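Guides > Jidgate Recorder > Setup > Section 3: Recording sorting episodes
Print | E-mail this page

3.1 Before you start

This section covers recording episodes for basket tasks with two arms. It assumes both arms are mounted, calibrated and talking to the recorder (Section 2). If the recorder shows a red bar next to either arm, go back and fix that first. An episode recorded with one arm offline can't be repaired later.

You will need a free login, a task card, and enough disk space for the session. The recorder stops accepting episodes when the disk is nearly full, and it does not warn you until then.

3.2 Laying out the baskets

1. Clear the table of anything that isn't on the task card.
2. Set out the baskets. Use different colors, so that the task text can name each one ("from the black basket to the blue basket").
3. Place the baskets so that the arms can reach down into them from above without touching the rims.
4. Fill the baskets as the task card says. Don't stack items above the rim unless the card asks for it.
5. Open the Live View and check that every basket named in the task text shows in at least one camera.

Note: A basket on the card may be only partly in view on one camera. This is acceptable if another camera shows the inside of it.

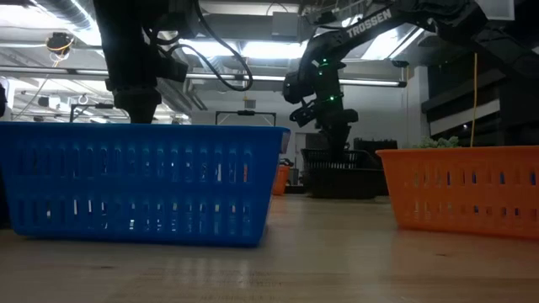 Slotted baskets are fine for most tasks, but small items can catch in the slots and pull the basket along when the gripper lifts. Move the item to the middle of the basket before you start the episode, or swap it for a larger one from the same group.

3.3 Recording an episode

1. Choose the task from the list. Read the task text to the end, including the line under "Done when".
2. Bring both arms to the start position.
3. Press Record and wait for the tone.
4. Carry out the task at a steady pace. Short pauses are all right. Long ones teach the model to wait.
5. When the "Done when" line is met, bring the arms back to the start position and press Stop.
6. Mark the episode Keep, Retry or Drop.

Mark an episode Retry if you missed a grasp and the item left the table. Mark it Keep if you missed a grasp, recovered and finished the task - recoveries are useful and should stay in the set. Drop is for episodes where something outside the task went wrong, such as a person reaching into the work area.

CAUTION: Keep hands and loose clothing out of the work area while the arms are powered. Press Pause and wait for the arms to hold before you move a basket.

CAUTION: Do not push a closed gripper against the bottom of a basket. If you feel the arm resist, lift and try again.

3.4 Changing the layout

A model trained on one layout learns that layout. After every 100 kept episodes, shift each basket a little and mix up the contents. Swap the positions of 2 baskets at least once per session. Enter the change in the Layout field before you record again, otherwise the new episodes are filed with the old ones.

The usual target is 500 kept episodes per task. Retries and drops don't count toward it.

3.5 Uploading

1. Press End Session.
2. Check the episode count against your own tally.
3. Select Histar as the destination, or Elside if your site keeps a local copy.
4. Press Upload and leave the recorder on until the status reads Complete.

If the upload fails 3 times in a row, leave the files where they are and see Section 6, Network problems. Do not rename the session folder.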